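4.3 Recording a set of examples

Before you start, check that the Arby arm is in its rest position and that the wrist camera lens is clean. A set consists of 50 takes of one task. Allow 2000 MB of free disk space for each set.

1. Lay the cloth on the table and hang the green backdrop behind it. Fix the backdrop with a binder clip.
2. Place the objects for the task. Creases in the cloth may be left as they are.
3. Open the gripper fully and bring it over the near edge of the table.
4. Check the wrist view on the monitor. Both fingers must be visible, with the object clear of them.

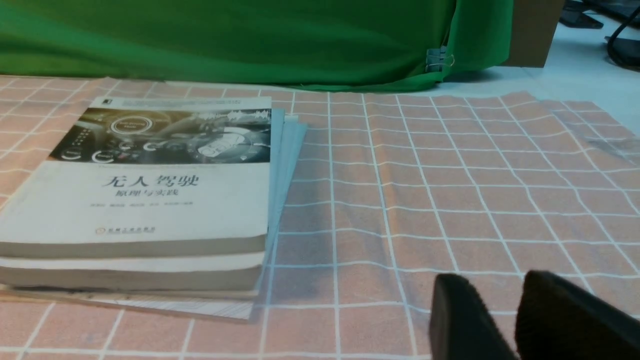
Figure 3. Wrist view with gripper open. Task: book on stacked papers.

5. Press Record and wait 2 seconds before moving the arm.
6. Carry out the task at an even speed. If you miss a grasp, carry on and try again – do not stop the take.
7. Press Stop, then mark the take as Good, Partial or Reject.
8. Move the objects to a new position and repeat from step 3.

Note: Thick books near the limit of the finger opening should be gripped across the spine. Takes in which the book is pushed off the table are marked Reject.

Note: Keep the task wording the same for the whole set. The Szewczyk labelling tool treats a changed wording as a new task.

CAUTION: Keep hands out of the work area while the Record light is on. Loose plastic sheet can catch between the finger pads.

When the set is complete, copy it to the Ulberg store and enter the set number in the log.

Section revised 07/06/2022, A. Coste, Stinetcombe.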